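Salto opens equipment planning service for small packing lines

RALLDALE, March 2021. Salto, the automation planning firm, has opened a fixed-price service for companies preparing to buy their first robot handling cell. The service, named Dandden, covers the period before a purchase order is raised: item survey, gripper selection, tooling budget and a replacement schedule for wearing parts.

Dandden costs 2,199 pounds per line. The fee includes a site visit, a bench session and a written specification which the customer may send to any supplier. Salto does not sell robots and takes no commission on equipment bought as a result.

The service was developed with Gashaw, a contract packer of mixed retail goods. Gashaw's stock list was reduced to 217 items considered suitable for automated handling. Of these, 19 were set aside for manual packing on grounds of cost.
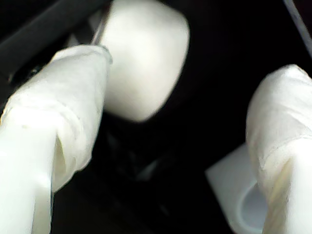 Gripper fingers with a white wrapping, close up.

Finger coverings are listed as a separate line in every Dandden budget. Salto's position is that coverings are a consumable and should be costed per shift, in the same way as tape or labels. Quotations for robot cells commonly give a price for the gripper and leave coverings, spare fingers and fitting time to the customer.

"The arm is the easy number to find," said Gisela Leiva, head of planning at Salto. "Buyers ask us for the arm price and then run out of budget on fingers, cables and trays. We would like those items on the first page of the specification."

Raed Zein, operations manager at Gashaw, said the company had delayed its own order until the survey was complete. "We had been looking at a larger gripper. The item list showed that we did not need it, and the money has gone into a second set of fingers and more tray inserts."

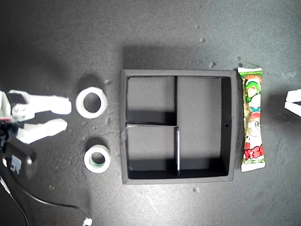
Trays are specified at the same stage as the gripper. The compartment size, wall height and position of each divider decide how far the fingers can open inside the tray, and a change made after delivery usually means a new insert and a further round of position teaching. Dandden specifications state the minimum clearance on each side of the finger and the largest item permitted in each compartment.

Camera mounting and cable routing are costed separately. Customers are advised to hold one spare camera cable per arm.

The written specification runs to no more than 80 pages including drawings. Lines with more than one product family are quoted individually.

Bookings are open now for site visits up to the end of October. Enquiries should be sent to the planning desk at Salto, Ralldale, with a stock list and a floor plan of the proposed cell.

Ends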